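Lurkside Robotics Support Group
Minutes of maintenance meeting, arm cell 12 (kitchen site)
Held April 29, 2024. Chair and minutes: Rhun Bowen

1. Previous minutes
Accepted. Item 4 (spare finger pads) carried over, as the Londmont order has not shipped.

2. Cable routing at the wrist
The black cable still hangs in a loop beside the gripper and can catch on whatever stands on the counter. Agreed to shorten the loop and add one tie above the wrist segment. Slack must still allow full wrist rotation in both directions. The module on the gripper body stays where it is; its mounting is to be checked for torque when the tie goes on.

Tissue grip next to the kettle was discussed. Closing force is set at 12 per cent for paper and cloth. No change until the pads arrive.
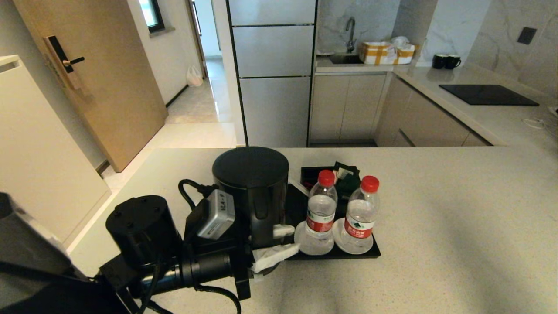
3. Wrist camera
Blur on the wrist view is worst when the arm travels over the pale tabletop. The fine grain smears and the tracker loses its reference. Exposure is to be fixed, with auto mode turned off, and travel speed near objects capped at 62 mm/s. Jorosier will send the revised camera settings file. Old file to be kept on the cell computer under its own name.

Both fingers show well in the wrist view, angled in toward each other in front of the black base with the dark cylinder on it. The ribbed silver knob sits close to the left fingertip, and a closing move started from that side has little room. Approach point to be shifted to the right and taught again at low speed.
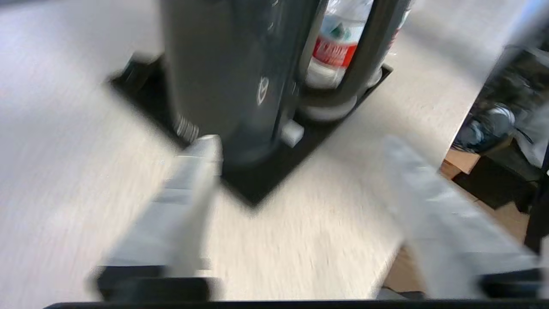 The group also went over finger alignment. The tips are to be checked with the feeler gauge at full close, then again after 600 cycles. If the gap has changed, the mounting blocks come off and the bolts are replaced — retightening the old ones is not enough.

4. Service interval
Grease and belt check stays at 1,000 hours. The log has gaps for the first half of April, and these will be filled from the controller's hour counter. Phí template to be used from now on, with one line per visit.

5. Actions
Cable tie and module screws — R. Bowen
Camera settings file — Jorosier
Approach point and low-speed run — R. Bowen
Finger pad delivery date — Londmont
Log entries for April — R. Bowen

Next meeting to be set once the pads are in.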